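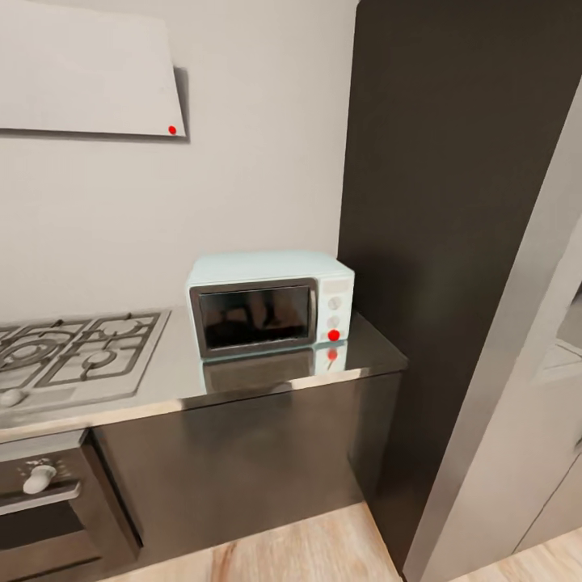 Kitchen sim gallery, Pidska build. Quick dump from Monday before the next round of runs eats the disk. One picture up for now, notes under it by topic so people stop asking in the channel. More frames when I get a minute.

**The scene**

Kitchen 7 out of 64. Glossy steel counter, pale blue microwave with the three dials, cooktop on the left, big dark unit on the right. Red dots are on in this one: one on the bottom dial, one up on the grey panel. The one under the microwave is a reflection in the counter. Please don't label it, two of us already have.

**Perception (Eze)**

Eze takes the render and gives back keypoints with a confidence each. Steel counters are still its worst surface. It'll happily put a second dial down in the reflection with a decent score. Depth check kills most of those, colour alone won't. Farzad Naseri has a patch that drops any keypoint landing below the counter plane, works fine untill the counter height is wrong in the scene file. Which it was, in four of the kitchens. Fixed now, pull again.

Dark glass on the door: depth in the sim is clean so no trouble yet. Don't expect that to carry over to real hardware.

**Planning (Terier)**

Terier gets 2,000 samples per query, then gives up and logs it. Bottom dial is the tight one. Tall unit sits hard up against the end of the counter so anything coming in from the right gets rejected early. Seeding from the cooktop side helps a lot. Still some silly elbow-high solutions, I've bumped the cost on those.

If you get "no path" straight away with no samples used, that's the collision mesh not loading. Restart the planner, not the whole sim.

**Control (Erine)**

Dial turning is impedance mode, stiffness down on the approach and back up once contact is flagged. Was chattering at the hand-off, the two loops had diferent timestamps. Logged under ticket 42 with the plots. Farzad's favourite fix is a longer ramp, mine is one clock. Going with one clock.

**Still to do**

- reflection toggle in the viewer, so you can compare with it off
- retune Eze threshold for steel kitchens only
- dial limits, upper two are still free-spinning in the config
- rename the scene files, sorry, they're a mess

Comments on the branch please, not by email.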